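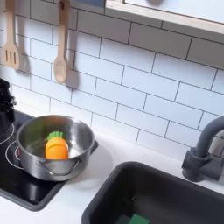
White tile in staggered bond, thin dark grey joints.

Brallivska Fine Joint Wall Grout

Brallivska is a cement-based powder grout for ceramic and glazed wall tiles indoors. It is mixed with clean water and fills joints from 1 mm to 5 mm wide. It is sold in 2 kg tubs and 8 kg bags. All shades are made at the Stotitz works and share the same base powder, so setting times do not vary with colour.

Suitable for kitchen walls, bathrooms, utility rooms and shower surrounds. Not suitable for floors, swimming pools, outdoor walls or worktops. For joints wider than 5 mm, use Brallivska Wide Joint.

Preparation
Tile adhesive must be fully set before grouting. Rake out any adhesive standing in the joint to at least two thirds of the tile depth. Remove spacers and dust. Very porous tiles should be wiped with a damp sponge first. Test dark shades on a spare tile - crackle glazes and unsealed stone may stain.

Mixing
Put the water in the bucket and add the powder. A full 8 kg bag takes 2.2 litres. Stir by hand or with a slow paddle until free of lumps, leave to stand for five minutes, then stir again. Do not add water once the mix has begun to stiffen.

Application
Work the grout into the joints with a rubber float held at an angle to the wall, moving across the joints diagonally. Cover no more than one square metre before cleaning off. When the joints are firm to the touch, wipe with a sponge that is damp but not dripping. Polish off the remaining haze with a dry cloth.

Corners, and the joint between tile and worktop, should be left open and filled with a flexible sealant. Brotari sealant is stocked in matching shades, except 257.

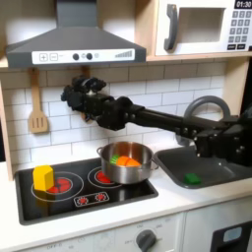 Wall Finishes List, Issue 8, page 69

Technical data
Form: powder
Joint width: 1 to 5 mm
Pot life: 45 minutes at 20 °C
Working temperature: 5 to 30 °C
Light use: after 24 hours
Shower use: after 7 days
Storage: 12 months, unopened, in a dry place

Shades
201 White
214 Ivory
230 Light Grey
257 Dark Grey
262 Black

Shade 257 replaces the former 255 and is slightly cooler in tone. The two should not be used on the same wall. Bags from different batches should be dry mixed before water is added, particularly in 257 and 262. The batch code is printed on the side seam.

Safety
Contains cement. Wear gloves and eye protection, and avoid breathing the dust. Rinse splashes from the skin at once.

Ordering
Trade orders are supplied through Kozłowski. Orders received by noon on Wednesday leave with that week's delivery. Part pallets are accepted - single bags are collection only. For shade cards and technical questions, contact Paavo Tikkanen at the trade counter.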